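Sidham Firm Pays People to Tidy Kitchens So Robots Won't Have To Learn Alone

July 12, 2023

SIDHAM - The robot that may one day put away your spatulas is currently being taught by people who would like to stop putting away their own.

Nuvura, a small automation firm on Pappas Street, has spent the past 6 weeks sending trainers into ordinary kitchens with a gripper they hold and work by hand. They pick things up, move them and put them down again, and the recordings become lessons for a robot arm back at the office. The project is called Prudedetti, a name the company declined to explain.

Each trainer is asked for 300 demonstrations of a task before moving on to the next. The current one is utensils: getting them into a bowl, and getting them out.

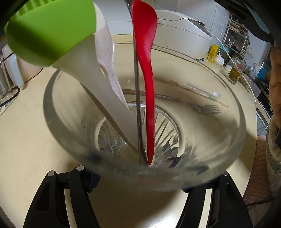
Doing it slowly is the hard part, according to Savvas Tsakiris, who told a public meeting at the Sidham library that his first afternoon was thrown out for being too quick. He had been putting spoons away for most of his life, he said, and had never before been marked down for it.

The firm tried remote control first, with the trainer steering an arm from a desk in another room. That worked well enough for boxes. With forks it took 4 times as long, and the operators began to take it personally.

Holding the gripper directly is faster and needs no robot in the house, which residents seem to prefer. Households get a small fee and, in theory, a neater counter.

Nuvura has not said when its arm will attempt the job by itself. The next round of lessons covers mugs and is open to 3 more households in Sidham. Applicants must have a kitchen. It does not have to be clean.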